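Frozen shoulder, month 5. Did anyone do the injection?

tobi_ekpo
Left shoulder, started in August after nothing at all, I just reached for a seat belt. My PT at the Rillton clinic has me on pulleys and wall walks, and I've gone from 80 degrees to 93 on a good morning. She says keep going. The ortho wants to inject and quoted me $575. Anybody been here?

nalivitz13
Get the shot. I did four months of wall walks and cried through most of them, then had the injection and slept through the night that same week. PT was way more useful after.

T. Okafor
Gonna disagree a little. Mine wore off in six weeks and I was back where I started (and $939 poorer, my plan is awful). What helped me was heat first, then table slides, ten minutes, twice a day. I do them on the counter while the coffee's going. 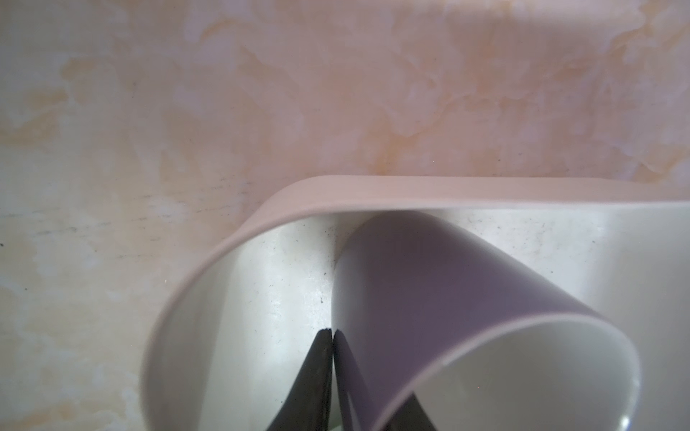
my counter, white tub with the pink rim

nalivitz13
Six weeks of less pain is six weeks you can stretch, though! Did you keep up the exercises during that time?

T. Okafor
Mostly, yes. OK, not the external rotation ones, I hated those.

obi_from_dendow
Ask how long they'd want you to rest it afterward, Tobi. Mine said two days and my sister's said a week, different doctors.

tobi_ekpo
Good one, I'll ask. Trying the heat thing tonight, PT again at 8:30 tomorrow.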